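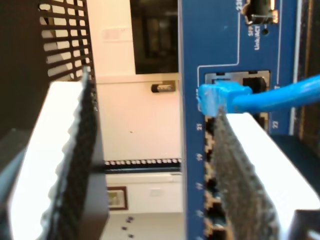

Network Cabinet Renewal: Gallery

The data network at the Overgaard building was renewed in November under the direction of Steinar Bergmann, Head of Technical Services. This page records the equipment and the cabling for the information of tenants and staff. It accompanies the written report, which may be consulted at the reception desk during opening hours.

The building has 106 network outlets on 4 floors. All of them are served from a single cabinet room on the ground floor, and every outlet carries a printed number that matches an entry in the cabling register.

The picture at the head of the page

Front panel of a switch, in blue with white lettering. A blue Ethernet cable is plugged into the metal port cage, with an open port beside it. The white numbers 17, 19 and 21 are printed along one side of the panel, and 23 on the other.

The slot at the top of the panel is an SFP port. The indicator next to it is marked "SFP Link/ACT".

Notes on the equipment

Port numbers. Tenants reporting a fault are asked to quote the number on their wall outlet. Technical Services will find the matching switch port in the register. Port numbers on the switches are for internal use and do not correspond to room numbers.

Cables. Nearly 400 metres of old cable were taken out of the risers before the new runs were laid. Patch leads were supplied by Carnix and the wall outlets by Sillari. Leads brought in by tenants should not be connected in the cabinet room.

Fibre links. The upper floors are joined to the ground floor by fibre. These links end at SFP ports and are not available for desk connections. Requests for a direct fibre connection should be made in writing to Technical Services.

Open ports. A number of ports have been kept free for later use. A tenant who needs a further connection should allow 20 working days between the request and the date on which it is required.

Access to the cabinet room

The room is kept locked. Contractors may enter only when accompanied by a member of Technical Services, and must sign the access book on arrival and again on leaving. Food, drink and packing materials are not permitted inside. Cabinet doors are to be closed after each visit.

Routine work on the network is carried out on Tuesday evenings from 18:00. Short interruptions to service may occur during this period. Notice of any longer interruption will be posted in the entrance hall and on each landing.

Related pages

Cabling register: how to read an outlet number
Report a network fault
Clusuvmont annexe: network plans

Page maintained by Technical Services, Overgaard building.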